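Cindex Bench Arm: Installation and Workplace Guide
Section 4. Fixing the arm to a shared bench
Issued by Belto Workplace Systems, Palard site. Revised 25 August 2022.

4.1 Before work begins

This section applies to benches at which an operator will continue to work by hand after the arm has been fitted. The supervisor should read it together with the people who use the bench.

1. Inform all operators on the line which tasks will pass to the arm and which will remain with them.
2. Agree where hand tools and part trays will be kept once the arm is in use.
3. Clear a working radius of 645 mm from the centre of the base.
4. Confirm that the bench can carry the load stated in Section 2.

Note: Operators who previously loaded parts by hand will normally move to checking and refilling. Training for these duties must be completed before the first shift with the arm.

4.2 Fixing the base

5. Switch off and lock the supply at the wall.
6. Place the mounting plate on the bench and align it with the drilling template, Part 1934.
7. Fit the bench bolts through the holes at the corners of the plate. Tighten by hand first, then in diagonal order.
8. Check that the screws in the metal ring around the foot of the arm are fully seated. Do not remove them.
9. Attach the cable at the side of the base and lead it away from the operator's position.

Caution: Keep hands clear of the space between the gripper fingers whenever the supply is on, including when the fingers are open.

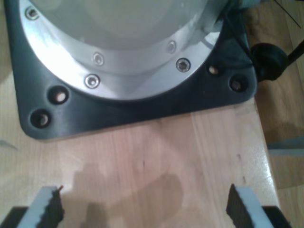
Mihăilă, in a remark added at the last review, asked that the guide state plainly who may stop the arm: at first, operators had waited for a supervisor's permission, and parts had been damaged as a result. The following rule was adopted.

4.3 Stopping and restarting

10. Any person at the bench may stop the arm at any time, without giving a reason.
11. Only a trained operator may restart it.
12. Enter each stop in the shift log, using Form 223. Entries are not used to assess individual performance.

4.4 Review

13. Recheck the bench bolts after 800 working hours.
14. Meet with the operators in December to review the division of tasks. Changes to duties must be recorded in Section 7 before they take effect.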